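Hand-held gripper: fingertips skid when I wipe up a spill
Posted in Shared Workshop Builds

I built a pair of hand-held grippers from the Lasstead plans, black fingers with yellow tips. Dry table, lovely. Wet table, they slide like a dog on linoleum. I've spent 37 dollars on tips so far and would like to stop.

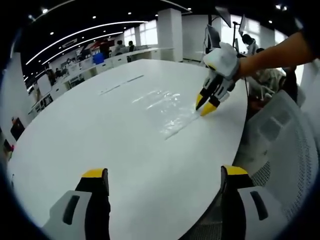

Tips down at the end of the wet streak.

What are people using for grip?

Herkside

Delis
Softer tips. I went through every rubber in the drawer before admitting the hard ones were the trouble. Cut shallow grooves across the pad so the water has somewhere to go, and check that both tips land flat. One high corner and you own a very slow squeegee.

Also look at the gap when it's closed. Mine looked shut and wasn't.

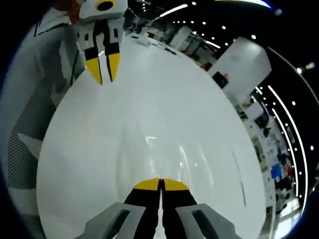

How often should the fingertips be replaced?
Whenever the edges go shiny or start to crumble. My log says 1567 closes on the last pair, which says more about my evenings than about the rubber.

Uniyal
use a towel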